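Flunarley Comparative Gripper Trials

The Flunarley Comparative Gripper Trials are a recurring series of tests in which robotic hands, grippers, arms and their controllers are compared on a common set of tabletop tasks. The trials are held at the Flunarley works in Drakcombe, a former wool warehouse dating from 1830, and are run jointly with Szczepańska, a maker of wrist sensors and control units. They are intended for small manufacturers and teaching laboratories that wish to see different devices measured under the same conditions before choosing between them.

Background

Before the trials were set up, each maker whose products were used at Drakcombe supplied its own test results, usually gathered with its own objects and on its own bench. The figures could seldom be set side by side. A two-finger gripper might be rated on metal blocks of a known width, while a multi-fingered hand was rated on cups and bottles, and neither result said much about how the device would handle a lid lying flat on a table.

Flunarley began with a short internal comparison of two parallel grippers. Szczepańska joined in the following year and proposed that controllers be tested separately from the hands they drive, so that a poor result could be traced to one or the other. This separation has remained the main feature of the trials, although it greatly lengthens the work.

Classes of device

Entries are divided into 4 classes. The first is for parallel grippers, with two flat or shaped fingers that close towards each other. The second is for suction devices. The third covers soft grippers, whose fingers bend around an object under air pressure. The fourth, added last and now the largest, is for multi-fingered hands.

Arms are not ranked. Each hand is mounted on an arm approved by its maker, and the arm's reach and stated payload are recorded alongside the result. Two-armed machines may be entered in the fourth class, in which case each arm is tested in turn before any task that calls for both.

Test procedure

A full entry consists of 800 attempts, divided equally among the tasks for its class. An attempt begins with the hand at a set starting height and ends when the object has been placed, dropped, or left untouched for longer than the time limit. Attempts interrupted by a power fault are repeated; those interrupted by a fault in the controller are counted as failures.

The tasks include lifting a thin object from a flat surface, moving a soft object from a plate to a container without marking it, standing a small figure upright, and passing an object from one hand to the other. Objects are chosen to differ in shape, firmness and surface. They are inexpensive and easily replaced, and entrants are told the general type of each object but may not practise with the set used in the trials.

Table coverings are treated as part of the task. Cloth gives slightly under the fingertips and allows a hand to press down and slide beneath an edge, whereas a hard surface punishes any error in height. A smaller mat may be laid on the covering to mark out the working area and to give the cameras a plain background.

Cameras

Camera position has proved to be as important as the choice of hand in several tasks. The trials compare a head-mounted view, a wrist-mounted view, and the two combined. The head view shows the whole table and both arms, but the hand often hides the object at the moment of contact. The wrist view is clear at close range and of little use in finding an object at the far side of the table. Entries using both views have generally done better with thin objects, though the gain has been small for anything large enough to be grasped from above.

Lighting is kept constant during a session. Screens may be placed around the table to limit changes in the background, a measure introduced after early entries were found to perform differently in the morning and in the late afternoon.

Controllers

Each hand in the fourth class is run with its maker's own controller and then with Trudeo, an open control program maintained at Drakcombe. Trudeo sends the same closing commands to every hand, adjusted only for the number of joints. It is deliberately simple and is not expected to match a maker's own software. Its purpose is to provide a fixed point of comparison.

In the most recent session the difference between the two was greatest with soft objects, where control of fingertip force matters most. With firm objects the difference was slight, and one hand performed marginally better under Trudeo than under its own controller. The maker has since altered the rate at which its software reads the finger joints.

Multi-fingered hands

Work in the fourth class is carried out on a cloth-covered table with everyday items and toys. Wrist cables are left with enough slack for the full turn of the joint — a point on which the written procedure has been revised more than once.
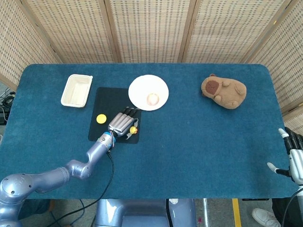 Szczepańska has argued that thin objects are given too much weight in this class, and that a hand able to pass a soft item safely between two arms should not be placed below one that is merely good at picking up lids. Flunarley has kept the present weighting, but now publishes the result for each task beside the overall score so that readers may apply a weighting of their own.

Wear is recorded separately. Fingertip covers are inspected at fixed points during an entry and may be replaced once without penalty. Tendon-driven hands are also checked for slack, which tends to show first in the thumb.

Publication and use

Results are issued each March as a printed summary, with the full record of attempts available on request. Failed attempts are listed by cause under the headings of sensing, grasp, transfer and release. Makers may add a short statement to their own results but may not withdraw an entry once testing has begun.

The summary is used mainly by teaching laboratories. A separate procedure for wet and oily objects is in preparation and will at first be limited to parallel and suction grippers.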